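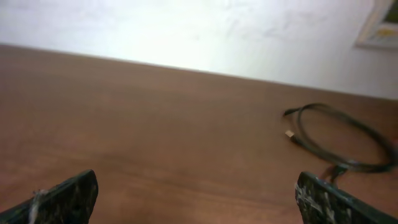

Ticket: Gripper does not close on coiled cable, arm stops with force fault
Product: Flamatus two-finger gripper, wrist camera kit
Site: Gorkcombe
Opened by: Etenesh Chala
Assigned to: Zinash Tsegaye
Status: Open, waiting for customer test
Priority: Normal (raised to High in comment 3)

Etenesh Chala, 8:40
Hello. We have a problem with the cable pick task. The arm should go down over a coiled cable, close the fingers on it, lift, and put it in the tray. Since we changed the finger covers, the arm goes down to the left of the coil and closes on nothing. Then it tries again lower, the fingers press the table, and the controller stops with "force limit, axis 2". After the stop I must release the brake by hand and run the homing again.

What I did already:
Restarted the controller and the camera service. No change.
Cleaned the lens with a dry cloth. No change.
Loaded the old task file from December. The same stop, at the same point.
Changed the tie on the coil to a thinner one. No change.

The work surface is brown wood and the cable is black with a USB type plug. The new finger covers are also dark. I don't know if this is important but I write it.

Zinash Tsegaye, 9:25
Thank you for the clear report. Please tell me three things:
1. Which version of Skultby is on the controller? It is on the first page of the service menu.
2. Did you run the hand-eye calibration after the covers were changed?
3. What is the value of "finger mask" in the camera settings?
Please do not increase the force limit to get past the stop. I say it because other customers tried that and damaged the wrist.

Etenesh Chala, 10:10
1. Skultby 9.
2. No. The instruction sheet with the covers does not say it is necessary.
3. Finger mask is "auto".
I did not touch the force limit. But there is one more thing, and I ask you to raise the priority. On the last try the arm did not stop at once when I pressed the pause button on the tablet. It continued down for a moment and then stopped. The red button on the cell works correctly, I tested it two times after this. We now keep the cell locked and nobody puts a hand inside with power on.

Zinash Tsegaye, 10:35
Priority is High now. The tablet pause is not a safety stop, it waits for the end of the current short move. The manual explains this but in a small note, and I will ask for a better text. Locking the cell was correct.

About the pick: I replayed your log. The target point is on bare table, left of the coil, between the fingers. My guess is that "auto" was learned with the old covers. With the new ones the mask is too small, so part of the right finger is counted as cable and the target moves. I am not sure yet. Please do this with the cell closed:
Set finger mask to "manual" and enter 700.
Run the hand-eye calibration with the Kassa board.
Set speed to 20 percent.
Run the pick with "hover only" on, so the arm does not go down to the table.
Send me the log, also if it looks good.

Etenesh Chala, 11:50
Mask is set. The calibration did not finish, it says "board not found". I think our board has a bent corner - can I use a printed one?

Zinash Tsegaye, 12:05
Printed is fine if it is glued on something flat and printed without scaling. Measure one square before you start. The file is in the Kassa folder on the service stick. Keep hover only on until I have seen the log.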